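Speaker notes – "Ordering for the Table," evening talk at Cotell Hall

Opening

Thanks for coming out, and sorry about the parking. Ask for a show of hands: who ate before they got here? (Wait. Somebody always did.)

I've been writing about restaurants in this town for a good while, and the question I get most is how to order when you're out with a group and the menu runs to twelve pages. So tonight is mostly that. I'll use two places I eat at constantly, Vekora and Lavach, and I'll try not to go on too long about the dumplings.

Start with the dumplings anyway

At Vekora the potato and farmer's cheese dumplings come boiled or fried. Get one plate of each. I used to argue for boiled only and I've come around – the fried ones hold up better when people are talking and forgetting to eat. Ask for the browned onions on the side, or the person next to the plate gets all of them.

Their menu has the soups at the back, after the desserts, and plenty of folks never turn that far. The sour rye soup is the one to get. A bowl splits fine between two people if they like each other.

(If someone asks about the beet soup: good in winter, a little sweet for me in summer.)

How much food is enough

My rule is one dish per person, minus one, plus bread. It works up to a table of eight. Past that, order 2 of the big things and stop trying to be clever. Lavach does a lamb platter that they list at 940 grams, and I've watched six of us fail to finish it after a round of flatbreads. Blame the flatbreads. They come out puffed up like pillows and everybody tears in before the real food lands.

Tell the server you want things as they're ready. Lavach will do that happily. Vekora likes to bring it all at once, so put in half your order, eat, then order again.

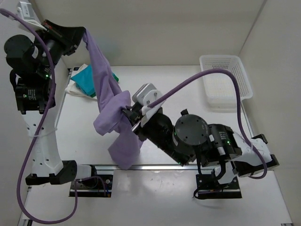
The money part

Keep this short, people get squirmy. Our last big dinner at Lavach came to $384 before tip, for nine of us, with two bottles of the house red. I think that's fair! You could get it lower by skipping the grilled shrimp, and I would skip the grilled shrimp. Pick one person to pay and sort it out later, and please don't hand the server nine cards.

Kurek

Mention the bakery, because somebody will ask about dessert. Kurek is a short walk from both places and stays open until 10 p.m. They make over 400 poppy seed rolls for the holidays in December and still run out, so call ahead that month. The rest of the year you can walk in and get a slice of the plum cake, which I like better (pause for groans from the poppy seed crowd).

Questions

Likely ones: kids, yes at both. Vegetarians do better at Vekora. Spicy food, Lavach has a green pepper relish you have to ask for by name, and they'll bring it in a little dish. Noise, bad at both after 7 p.m., so go early or ask for the back room at Lavach.

Remind them the handout with both menus is on the table by the door, and to leave the pens.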